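4.2 Booking records and the guest survey

The second source of data was the set of booking records kept by the letting agency Casine, which handles most of the self-catering chalets and apartments in the upper part of Belumbridge. The agency gave us access to 1,000 completed bookings. For each one we had the property, the length of stay, the party size stated at the time of booking, the price paid, and any extras ordered before arrival, such as linen, airport transfers, a cot, or a mid-stay clean. Names and addresses had been removed before the records reached us. Bookings made by owners for their own use were taken out of the set, as were stays of a single night, which in Belumbridge are almost always linked to weddings at the Flarkach hotel.

The records show what was ordered but say little about why. A party of six that books a chalet for a full week and orders no linen may be bringing its own, may not have seen the option, or may assume that linen is included. To separate these cases we sent a short survey to a sample of 200 lead guests, defined as the person whose card was used for the deposit. The survey went out on the Tuesday after departure. We chose that day with the agency, whose own feedback request goes out on the weekend and tends to be answered on a phone during the trip home, with very short replies.

We received 100 usable responses. A response was counted as usable if the guest had answered every question on arrival, heating, laundry, and cleaning, even where the open comment box was left blank. Response was higher among families than among groups of friends, and higher among returning guests than among first-time guests. The results below should be read with this in mind. We did not weight the responses, as the agency does not record which of its guests have stayed in the valley before and we had only the guests' own word for it.

4.3 What guests expected to find

Guests were asked to name, in their own words, anything they had expected to find in the property and did not. The answers were coded separately by Vimala Kandasamy and Nazanin Karimi and then compared. Differences were settled by discussion, and most of them concerned the line between a missing item and an item that was present but not found. A ski boot dryer in a locked cupboard, for example, was coded as missing by one author and as not found by the other. We settled on "not found" for every case in which the property's inventory listed the item.

Kitchen items made up the largest group. Guests wrote about sharp knives, a second large pan, a cheese grater, and dishwasher tablets beyond the two or three left on the counter. The next group was laundry and drying. Self-catering guests on winter stays come back with damp clothing every afternoon, and many of the older chalets in Belumbridge were built with a single heated rail in the bathroom. Several guests said that they had turned the living room radiators to full and hung clothes over the chairs, a practice that the house rules in most of these properties forbid.

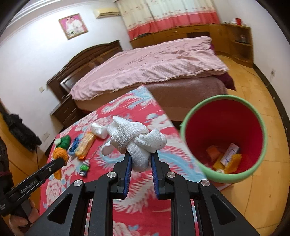 Figure 6

How far ahead did guests look at the list of what was included?
Most had read it once, at the time of booking, and had not opened it again before they packed. A smaller group, mainly families with young children, went back to it in the week before travel.

This pattern matters for how the list is presented. The agency sends the full inventory as an attachment with the booking confirmation, which for winter weeks is often several months before the stay. A second message goes out shortly before arrival and carries the door code, the parking instructions, and the check-in time of 4 p.m., but no inventory. Guests in our survey spoke well of the second message and in some cases had printed it. The first message was mostly remembered as an invoice.

We found few signs that price affected what guests expected in the kitchen. Guests in the smaller apartments near the Dobson lift wrote about the same missing pans and the same blunt knives as guests in the large chalets above the church. Price did seem to matter for linen and towels. Guests in the more expensive properties tended to assume that towels would be changed during the stay, and were surprised to be told that a mid-stay clean had to be ordered. The agency's wording on this point is "towels provided" - a phrase that can fairly be read either way.

4.4 Owners' accounts

We also spoke with owners of six of the properties. The interviews were informal and were held in the properties themselves, outside the letting season. Owners were asked how they decided what to supply and how often they replaced it. All of them worked from a list, though in two cases the list had been written by a previous owner and had not been changed since the sale. Replacement was mostly done once a year, in the spring, when the chalets are closed for painting and repairs.

Owners and guests differed most on drying space. Owners tended to treat it as a building matter, to be dealt with when a bathroom or a ski room was next rebuilt. Guests treated it as an equipment matter and asked for folding racks, hooks, and a fan. One owner had put two folding racks in the ski room after a complaint and reported fewer marks on the living room radiators the next winter. The others had no racks, or kept one in a store that guests could not enter.

Owners were also unsure which of the agency's messages their guests received. Four believed that the inventory was sent again before arrival. Two had written their own welcome folder and left it on the dining table, and in both of these properties the survey answers coded as "not found" were fewer than elsewhere. The number of properties is too small to say more than this, and we return to the welcome folders in section 5, where they are compared with the agency's standard one.

Contact the authors | Copyright the authors, all rights reserved | Back to top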